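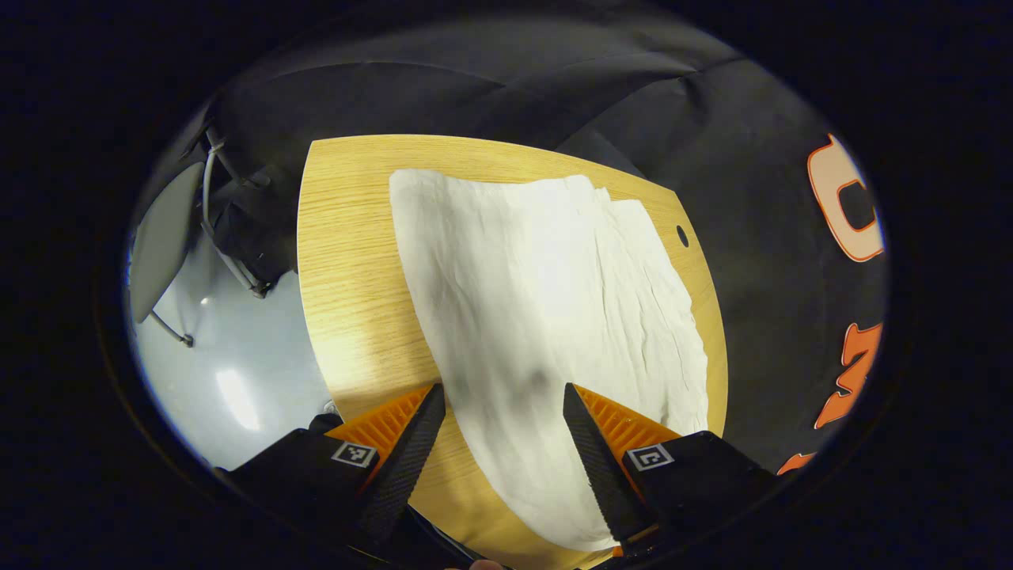 The gripper's view of a white cloth on a wooden board, a marker on each side of the jaws.

I have spent two days learning to fold a napkin, and I am forty-odd years into owning napkins. My teacher was a piece of software called Bremura, written by a small outfit named Zernbridge that works above a bicycle shop in Cleveneck, and it was a very fussy teacher.

You hold the gripper in your hand, like a big pair of barbecue tongs, and you do the job yourself. Pinch, lift, over, let go. The software takes the video and works out where your hand went, how wide the jaws were open and when they closed. Do that enough times and it has something to learn from. Then the same sort of jaws go on the end of an arm, and you stand well back and try not to fold your arms like a disappointed parent.

I'd assumed the clever bit was the folding. The team (very patient with me, very keen on biscuits) said most of their headaches come from timing. The picture arrives a little late. The arm moves a little later still. If the planner treats the picture as fresh, the fingers close on a bit of cloth that has already slid away, and up comes nothing at all. They showed me one of these misses in slow motion and I laughed out loud - it looked so sure of itself!

The little square markers on the gripper are for the jaws. The code finds both squares, measures how far apart they sit and turns that into an opening. Lovely and simple, until your sleeve covers one. I did that on 8 of my first 10 goes, and every time Bremura threw the whole recording out with a red line of text saying "width lost". By the second morning I'd rolled my sleeves up to the elbow and was feeling quite professional.

Cloth is horrid stuff for a computer, by the way. A mug stays mug-shaped wherever you put it. A napkin has creases, and layers that don't quite line up, and an edge that might be the real edge or might just be a fold pretending. The old version of the planner, Steinbach, tried to find the corners first and then work out a path. The new one skips the corners and guesses the next short stretch of movement straight from the picture, then looks again and guesses afresh. I asked how long a stretch. Eleven steps, they said, after a long argument about it in June that I gather is still going on.

We ran it just before I left for my train. The arm went down, dithered, pinched, and brought one side over to the other in a fold I'd have been happy to put on the table at Christmas. The next try ended with the napkin on the floor. Somebody picked it up, gave it a shake and pressed the button again.

We use cookies to improve your visit. By carrying on reading you agree to our cookie policy. Accept / Manage settings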